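空気清浄機「Movitz」の赤ランプが消えない件・やりとりと自分用メモ

製品:Movitz(Grotix製、床置きタイプ)
症状:フィルター交換後も赤ランプ点灯、風量が自動で最強になる
状態:解決済み(センサーの件だけ様子見)

最初の投稿

こんにちは、Ultvilleの集合住宅に住んでいる者です。花粉とハウスダストにめっぽう弱くて、Movitzを寝室で使って3年目になります。いつもは本当に頼りになる子なんですが、7月に入ってフィルターを新品に替えたあたりから、様子がおかしいんです。

症状を書いておきますね。電源を入れると最初の数秒は緑のランプがつきます。そのあとすぐ赤になって、風量が勝手に最強まで上がります。窓を閉めていても、誰もいない部屋でも同じです。夜中の2時に突然ゴーッと鳴り出したときは、さすがに飛び起きました(笑)。おまけに液晶には「E-61」と出たり消えたりしています。説明書のエラー一覧を見たのですが、うちの説明書には60番台が載っていないんですよね……。

ここまでに自分で試したことです。

・コンセントを抜いて10分待ってから入れ直す → 変わらず
・フィルターを一度はずして付け直す → 変わらず
・置き場所を壁から離す → 気持ち静かになったような、ならないような
・フィルター交換リセットの長押し → ピッと鳴るけど赤のまま

フィルターは純正ではなくて、Cherkaouiの互換品です。怒られるかなと思いつつ正直に書いておきます。前回も同じものを使っていて、そのときは何も問題ありませんでした。

サポートからの返信(担当:Tarek Bensaidさん)

お問い合わせありがとうございます。E-61は、フィルター前後の圧力差が想定より大きいときに出る表示です。新品のフィルターで出る場合、次の点をご確認いただけますでしょうか。

一、フィルターを包んでいる透明の袋が残っていないか。
二、矢印の向きが本体の奥を指しているか。
三、手前の粗目のプレフィルターにほこりが詰まっていないか。

また、リセットはフィルターのふたを完全に閉めた状態で、ボタンを5秒以上押していただく必要がございます。お手数ですが、本体裏面のラベルにある製造ロットの番号もお知らせください。

私の返信

さっそくありがとうございます! 袋はさすがに外してあるだろうと思って見てみたら、外してありました。よかった、そこまでうっかりではなかったです。

矢印なんですが、これがちょっと困っていて、Cherkaouiのフィルターには矢印が二か所に印刷されているんです。側面のシールの矢印と、枠に直接刷ってある矢印。しかも向きが逆! 私はシールのほうを信じて入れていました。前に使っていたものは枠の矢印だけだったので、迷いようがなかったんですよね。

プレフィルターは掃除機で吸いました。ロットの末尾は138です。

リセットについては、たぶん押す時間が足りていませんでした。ピッと鳴った時点で指を離していたので、3秒くらいだったと思います。ふたもきちんと閉まっていたか自信がないです。右下の爪がいつも少し浮くんですよ。

Tarekさんからの返信

詳しくありがとうございます。他社製フィルターの表示については確実なことを申し上げられないのですが、本機では空気は手前から奥へ流れます。プリーツの補強の糊が見える面が奥側になるように入れてみてください。

そのうえで、ふたの右下の爪を軽く押し込み、カチッと音がしてからリセットをお願いします。末尾138のロットは爪がやや固めですので、少し力が必要かもしれません。

それでも赤のままでしたら、側面の小窓の中にあるほこりセンサーのレンズを、乾いた綿棒で一度拭いてみてください。水や洗剤はお使いにならないようお願いいたします。

やってみた結果

やりました! 結論から書くと、緑になりました!!

順番にやったことを残しておきます。同じことで困っている人が検索で来るかもしれないので。

まず電源を切って、コンセントも抜きました。ふたを外し、フィルターを裏返して、枠に刷ってある矢印のほうに合わせました。糊の筋が見える面が奥です。入れた感じはシールの向きのときと何も変わらなくて、どっち向きでもすっぽり入ってしまうんですよね。ここは形で間違えないようにしてほしいなあ、と少し思いました。

次にふたです。右下の爪を親指でぐっと押したら、今まで聞いたことのない音がしました。カチッというよりバキッに近くて、一瞬割ったかと思って青ざめましたが、無事でした。つまり3年間ずっと、ちゃんと閉まっていなかったのかもしれません……。

それから電源を入れて、リセットを長押し。ピッと鳴ってもがまんして押し続けると、少しして二回目のピピッが鳴ります。こっちが本当のリセット完了の合図でした。説明書には確かに「5秒」と書いてあるのに、一回目の音で満足していたんです。

この時点でE-61は消えました。ただ、ランプは赤からオレンジになっただけで、緑にはなりません。そこでセンサーの掃除です。小窓を開けたら、レンズの周りにふわっとした灰色のほこりがたまっていました。寝室なので布団のほこりでしょうね。綿棒で二周ぐらい拭いて、閉めて、電源オン。しばらくオレンジのままで、お茶をいれて戻ってきたら緑になっていました。うれしくてTarekさんにすぐ報告を送りました。

追記その一:料理すると赤になる
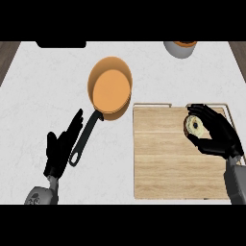

緑に戻って安心していたら、夕方にまた赤になりました。でも今度はE-61は出ていないし、風量が上がって少しするとちゃんと緑に戻るんです。よくよく考えると、炒めものをしている時間と重なっていました。うちは台所と寝室が廊下一本でつながっていて、扉を開けっぱなしにしているので、油の煙が流れてくるみたいです。

念のためTarekさんに聞いたら、こういうお返事でした。

「調理中の煙や油分に反応するのは、センサーが正常に働いているためです。ただ、油分を多く吸い込むとフィルターの寿命が短くなりますので、調理中は換気扇をお使いになり、寝室の扉を閉めていただくことをおすすめいたします」

なるほど。換気扇は音が苦手でつい弱にしていたんですが、強にして扉も閉めたら、炒めものをしてもずっと緑でした。むしろ前は向きもふたもおかしくて、反応が正しいのかどうかすら分からない状態だったわけで、そう思うと赤くなってくれるのもありがたいです。

追記その二:朝の鼻の調子

これは数字で測ったわけではないので、あくまで私の感想です。向きを直してから、朝起きたときのくしゃみが減った気がします。前は起きてすぐティッシュの箱に手が伸びていたのに、今朝は顔を洗うまで忘れていました。シーツも同じ時期に洗ったので、どっちのおかげかは分かりませんけど!

追記その三:まだ気になっていること

夜間モードにしたとき、ときどきコトッと小さな音がします。ふたの爪をしっかり閉めたら前より減りましたが、なくなってはいません。Tarekさんによると、風量が切り替わるときに内部の弁が動く音の可能性があるそうです。続くようなら録音して送ってくださいとのことなので、枕元にスマホを置いて寝てみます。

あと、Cherkaouiにもシールの矢印のことをメールしておきました。まだ返事は来ていません。来たらここに足します。

自分用メモ(次に交換するとき読むこと)

・枠の矢印を信じる。シールは見ない
・糊の筋が見える面が奥
・右下の爪は怖がらずに押す
・リセットは二回目のピピッまで離さない
・センサーの綿棒掃除も一緒にやる
・交換した月をマスキングテープに書いてふたの内側に貼る(今回は7月)

Tarekさん、最後まで丁寧に付き合ってくださってありがとうございました。チケットはいったん閉じてもらって、コトッの録音がとれたら新しく立てますね。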